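**Household chores pilot, Estport site - progress note to the Campos fund, November**

You asked for a short note this time, so the long table of joint temperatures stays with us.

The Werari arm has now spent 11 weeks on floor pick-up, which was meant to take 4. Of the last 100 attempts at small litter on carpet, 20 ended with the item in the bin. A person with a dustpan remains the better buy - and brings their own dustpan. Carpet is still the hard part, as flecked pile and small pale scraps look much alike to the software.
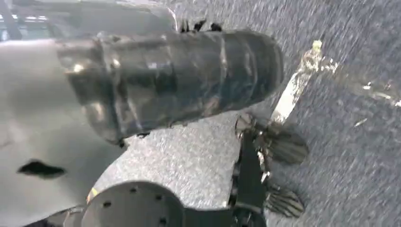
**Can it tidy a room on its own yet?**

It can do part of the job if a person clears the large items first, which most households would call tidying the room.

Folding is paused. The shop-floor trial at Tidarport went better, chiefly because shelves stay where they are put. Restocking ran through two evenings without a stoppage, then met a shrink-wrapped tray and gave up politely.

Spending is on plan apart from replacement finger pads. We would like to move the unspent travel money across to cover them, and need your answer before the next order goes in.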